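Varko Arm Teaching: Frequently Asked Questions

These are the questions we get most from people about to teach the arm their first task. If yours is missing, write to Bríd Hennessy at the help desk, and she will either answer it or pass it on to the Jitik software group.

What does "teaching" mean here?

You move the arm through a task and the system records what you did. One run through the task is called a demonstration, or demo. A set of demos is used to train a model, and the model then tries to do the task with no one steering. You do not write any code.

What are the two ways to teach?

By hand: you hold the arm near the wrist and move it yourself while the joints are set to go slack.

By remote control: you stand or sit at the Bai controller and the arm copies your hand movements. The trigger opens and closes the gripper.

Which one should I use?

Use remote control if the task will be recorded with cameras. When you teach by hand, your own arms end up in the video, and the model may learn to expect them. Teaching by hand is fine for saving fixed positions, such as a start pose or a point above a bin. It is also a good way to learn how far the arm can reach before you pick up the controller.

Do I need experience?

No. Most people get the feel of the controller within their first 11 practice runs. Practice runs are not saved unless you press Keep.

How many demos does a task need?

A simple pick and place with one object usually needs 2 or 3 sessions. Our largest set so far is around 700 demos, and that task had several steps. Start small, train once, and see where the model goes wrong before recording more.

What is a good first task?

Pick one object and one place to put it. We start new users on a block and a bowl. The block has flat sides that are easy to grip, and the bowl is wide enough to forgive a drop that is a little off center.

What should the arm look like near the block?

Keep the fingers pointing down with the block between them. The block can lie at an angle to the table; turn the wrist to suit it.

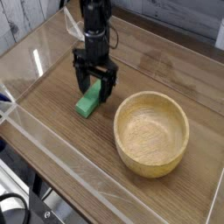
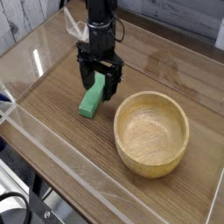
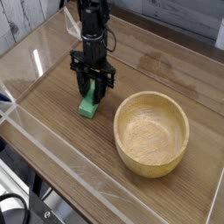 The bowl is empty and to the right of the block in all three.

How fast should I move?

Slower than you would with your own hand, but at a steady speed. Long pauses cause trouble. If you stop for several seconds above the object while you think, the model may learn to stop there too. Decide on your path before you press Record.

Should the objects start in the same place every time?

No. Move the block and turn it a little between demos. If it always starts in one spot, the model tends to go to that spot even when the block is somewhere else. Keep both objects well inside the walls so the gripper has room to come down beside them.

What if I miss the grip?

If you miss once and recover cleanly, keep the demo. A few recoveries are useful. If you push the block into a wall or have to reach in and move it, press Discard and start again.

Can I reach into the work area during a demo?

No. Press Pause, wait for the light on the controller to turn amber, and then reach in. The same rule applies when a trained model is running.

Why does the arm lag behind my hand?

A small delay is normal. If it gets worse during a session, close the live preview on the desk computer first. If that does not help, restart the Bai controller and run the zero check again. Do not keep recording with a long delay, as you will start to overshoot and those demos will have to be thrown out.

Does the wrist cable matter?

It needs some slack so the wrist can turn. Do not tie it down tighter. If you turn the wrist a long way in one direction, turn it back the same way you came.

Can two people record demos for the same task?

Yes, but agree on the basics first: which side you approach from, how high you lift, and where you let go. Enter your initials in the operator box so the sets can be separated later.

Where are my demos saved?

In Clamelum, under the task name you typed at the start. Uploads run at the end of the session. Leave the desk computer on until the status line says Done.

Can I delete a demo after it is uploaded?

You can hide it from training with the check box next to its name. To remove it for good, send the task name and demo number to the help desk.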